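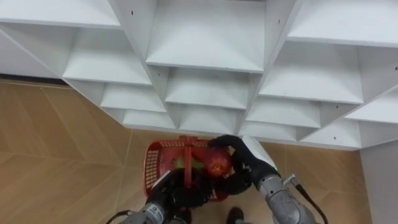

Shelves, Cubbies and Baskets: How Things Are Kept in Order

A guide for young readers from the Tornlow Children's Museum
Text by Consuelo Gallegos. Reviewed by Mio Nishimura.

Almost every building has shelves in it. There are shelves in kitchens, schools, shops, libraries and hospitals. People use them so often that they may stop noticing them. This guide explains how one kind of shelf works, and how a plain shopping basket can help you fill it or empty it.

What is a cubby?

A cubby is a small open space in a piece of furniture. It has a bottom, a top and two sides. Many cubbies also have a back. The front is left open so that a person can reach in.

When many cubbies are joined together, they make a shelving unit. The boards that lie flat are called shelves. The boards that stand up between them are called dividers. A white shelving unit like the one at the start of this guide has both kinds, and together they form a grid. The spaces in a grid do not all have to be the same size. Wide spaces are useful for large things, such as folded blankets or board games. Narrow spaces suit small things, such as a pair of gloves.

What are the boards made of?

Some shelves are cut from solid wood. Many others are made from laminated boards. To laminate something means to cover it with a thin layer of another material. The layer protects the board inside and gives it an even color. A laminated shelf can usually be cleaned with a soft, damp cloth.

Small round holes can be seen in the white boards. They are screw holes. A screw has a raised edge that winds around it, called a thread. When the screw is turned, the thread pulls it into the board and holds two pieces together. Look for screw holes on furniture at home or at school. They can help you work out how the pieces were joined.

Why do dividers matter?

Imagine one very long shelf with no dividers. If you stood ten books on it and took one away from the end, the rest might lean or fall. A divider gives them something to rest against. It also helps to hold up the shelf above.

Dividers have another purpose. They help people remember. If the crayons are always kept in one cubby and the paper in the next, you do not need to search the whole unit.

What is the basket for?

The red basket is a shopping basket. It is made of plastic, and its sides are covered with small rectangular openings. A basket of this kind has several good points. The openings use less plastic than a solid wall would, so the basket is lighter to carry. They also let air pass through, and a person can see part of what is inside without tipping everything out.

Shopping baskets are useful outside shops as well. In our museum's activity room, children use them at tidying time. One basket can hold many small objects, and one trip across the room takes the place of several.

The floor has a pattern too

Look at the light tan floor around the shelves. Thin lines cross it at a slant, in a zigzag design. Two well-known zigzag floor patterns are called chevron and herringbone. In a chevron floor, the ends of the pieces are cut at an angle and meet in a neat point. In a herringbone floor, the ends are cut straight, and each piece meets the side of its neighbor. The two are easy to mix up, even for adults.

Try it yourself: sort and shelve

You will need a basket or box, a shelf with some empty space, and a collection of small objects. Please ask an adult before you move anything that is heavy or that can break. Never climb on a shelving unit. Tall units should be fastened to the wall by an adult.

1. Put all of your objects in the basket.
2. Choose a rule for sorting. You might sort by color, by size or by use.
3. Place each group in its own part of the shelf. Put heavier objects low down.
4. Ask another person to look at the shelf and guess your rule.
5. Return everything to the basket, choose a new rule, and begin again.

A class led by Solange Pelletier tried this activity with a box of up to 100 buttons. The children found 2 rules that worked well. One was to sort by the number of holes. The other was to sort by color.

Words to know

Cubby: a small open storage space
Divider: an upright board that separates two spaces
Grid: a pattern of lines that cross to make boxes
Laminated: covered with a thin layer of another material
Thread: the raised edge that winds around a screw

Teachers may copy this guide for classroom use.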